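Nouvelles de l'atelier : le grand rangement des bacs

Le mois d'octobre a été consacré, chez Nustinia, à une tâche que nous remettions depuis longtemps : vider les bacs de l'atelier, trier les petits outils et décider ce que nous gardons. Je remercie les personnes qui sont venues aider pendant 2 samedis, et aussi celles qui ont rapporté des outils empruntés depuis l'été.

Nous avions au départ 14 bacs de toutes les tailles, achetés ou reçus à des époques différentes. Plusieurs étaient en plastique et leurs coins étaient cassés. Après le tri, il en reste 12, et chacun porte maintenant une étiquette avec le nom de sa famille d'outils : peinture, enduit, mesure, coupe, et ainsi de suite. Les outils en double sont partis à l'atelier de Flunddale, qui en manquait beaucoup.
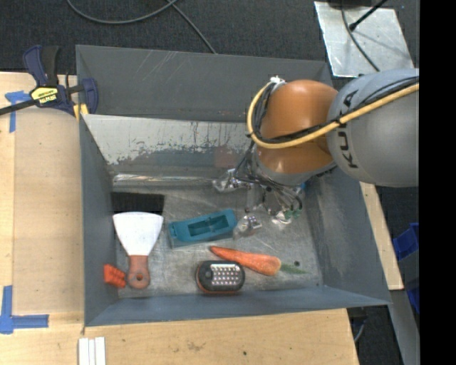 Pour le travail des murs, nous avons discuté un bon moment de la meilleure façon de ranger. Certains préféraient les crochets, d'autres les tiroirs. Finalement, nous avons choisi de garder le bac en métal pour tout ce qui sert à gratter et à lisser. Il n'est plus très beau, avec son fond rayé et sa peinture écaillée à l'arrière, mais il est large et ouvert, et un couteau à enduire y tient à plat sans problème. Je demande seulement que les lames soient essuyées avant d'être remises dedans - l'enduit sec est très pénible à enlever le lendemain.

Les pinceaux, eux, ne vont plus dans les bacs. Ils sont suspendus près de l'évier, le manche en haut. Les rouleaux Zelletti sont sur l'étagère du bas, dans leur emballage si possible. Si vous ouvrez le dernier paquet, merci de l'écrire sur la feuille collée à la porte.

Il nous manque encore quelques choses : une truelle de petite taille, du papier abrasif à grain fin et 10 couvercles pour les boîtes à vis. Si vous avez cela chez vous et que vous n'en faites rien, vous pouvez le déposer à l'accueil pendant les heures d'ouverture.

Le prochain rangement concernera l'armoire des colles. Prévoyez des gants, car plusieurs tubes ont coulé.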